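Tuvby Striped Table Cloth

I'll admit I bought the first one of these for myself! It was January, my kitchen looked gray and tired, and I wanted some color (any color) on the table. Now I sell them, and I still set mine out every time friends drop by with snacks.

The stripes run lengthwise in coral orange, dusty pink and a pale gray-white, with thin red and white lines in between. It's a big, generous cloth, 175 by 112 inches, so measure your table first – Mali Phillips ordered one for her breakfast nook and had to fold it double.

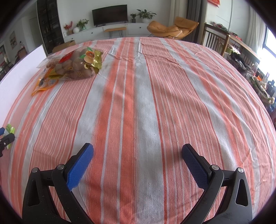
Wash it cool, hang it up, and iron it only if creases bother you. They don't bother me! Shipping takes up to 14 days, and the item number is 853.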